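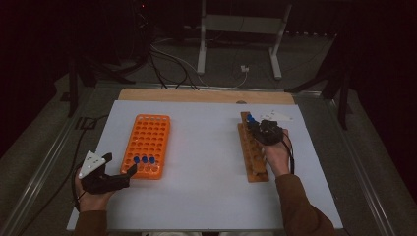 Tube Racks – Frequently Asked Questions

Last updated 9/23/18

Which racks do you sell?

Two kinds. The Clevarside is a rectangular plastic block with a grid of round holes, and it comes in orange. The Tosby is a narrow wooden block with a single column of holes. Both are sold one at a time or by the case.

Which one do I need?

If you store a lot of tubes in one place, get the plastic grid. The wooden rack works better as a second rack on the bench, for the few tubes you are handling right now. Many of our customers buy one of each and move tubes across as they go.

Do the racks come with tubes?

No. Tubes and caps are ordered separately. Blue caps are what we normally keep in stock. Other colors can be ordered but take longer.

Will my tubes fit?

Measure the outside of the tube just under the cap and compare it with the hole size on the product page. Don't measure the cap. It sits above the rack and is wider than the tube on most brands. If you are between sizes, mail us one empty tube and Valentin Grabner in our workshop will try it in both racks.

My tubes lean in the rack. Is it defective?

Probably not. A little lean is normal when the tube is narrower than the hole. If a tube leans far enough to touch the one next to it, you have the wrong hole size and we will exchange the rack. Please send it back clean.

How do I keep track of positions in the grid?

Pick one corner as the start and mark it with tape or a paint pen. Read across the short side first, then move up a row. We don't print letters or numbers on the blocks. Customers number them in different ways and the printing wore off on our early batches.

How do I get a tube out without moving the others?

Lift straight up by the cap and keep the rack flat on the table with your other hand or a clip. Pulling at an angle catches the tube on the edge of the hole. This matters more with the wooden rack – it is narrow and will turn on a smooth surface if you push it sideways. A thin rubber mat underneath stops that.

Can I wash them?

The plastic rack can go in warm water with dish soap. Turn it upside down to drain, and let the holes dry before you load it. The wooden rack should only be wiped with a damp cloth. Do not soak it or put it in an autoclave.

The wood has darkened. Is that a problem?

No, it does that with handling. If the holes feel rough, roll up a piece of fine sandpaper and give each one a few turns.

What is the minimum order?

One rack. Case pricing starts at 5 racks, and you can mix the two kinds.

How long does shipping take?

Stock items leave within 7 working days. Orders go out by Fletero and you get a tracking number by email. We are closed for inventory the first week of January.

Who do I contact about a return?

Write to Rosalie Pfister at the Pfister order desk and include your order number. Returns are accepted unused in the original box, except for hole size exchanges as described above.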